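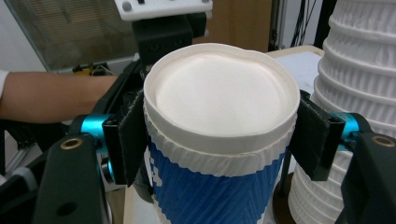 Paper cup with corrugated sleeve band

Courses > Ceramics > Wheel 1 > Handout 4

Print this page | E-mail this page

Handout 4: Slip and glaze
Uzma Ghauri, Thoroddsen studio, March 2019

Slip goes on at leather hard. If the pot has turned pale at the rim, leave it plain and glaze it later. Sieve slip through the 80s mesh twice and stir it before each pot.

Bisque pots need a wipe with a damp sponge. Wax the foot and 5 mm up the wall. Dip for a count of three, drain, and touch up the finger marks with a brush.

Mixing the clear glaze: 800 g dry powder to 59 g china clay, water to the thickness of cream. Add the powder to the water. Masks on.

Combing and sgraffito are covered in the second half. Bring a fork or an old comb.

Shelf space is 50 cm per student. Initial your pots under the foot. Work left after June goes to reclaim.

Related handouts
Handout 2: Wedging and centering
Handout 3: Pulling a handle
Handout 5: Packing the kiln (Bogdan Szulc)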